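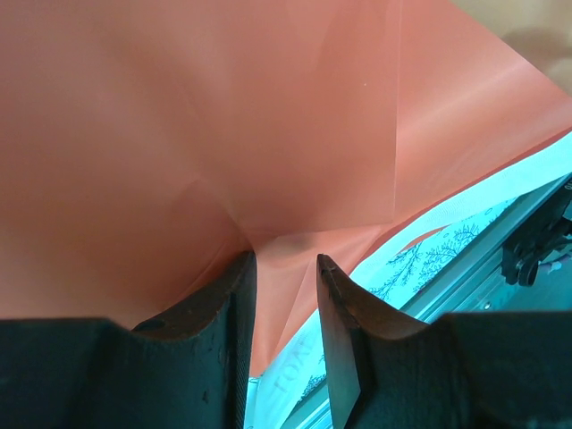 Part-time Shop and Workroom Assistant, Mostyn

Kiritz is a small florist and gift shop. We are looking for someone to join us from October, working three days a week including some Saturdays.

You will serve customers, take telephone orders, make up bouquets and wrap them, and keep the cold room and buckets clean. At busy times you may also be asked to help with deliveries to Skenden and the villages nearby.

Experience with flowers is useful but we can train the right person. You should be comfortable on your feet, able to lift full buckets, and happy to start at 7.30am on market mornings. A driving licence is needed.

Hours: 21 per week
Pay: hourly, paid monthly, depending on experience
Holiday: 5.6 weeks pro rata
Staff discount on stock after 3 months

The post is permanent, with a trial period of 3 months.

To apply, send a CV and a short letter to Prys Prosser at Kiritz, 91 Pelell Road, Mostyn, or hand them in at the counter. Please give the name of one referee and say which days you cannot work.

Closing date: 21/09/2020. Interviews will be held at the shop the following week.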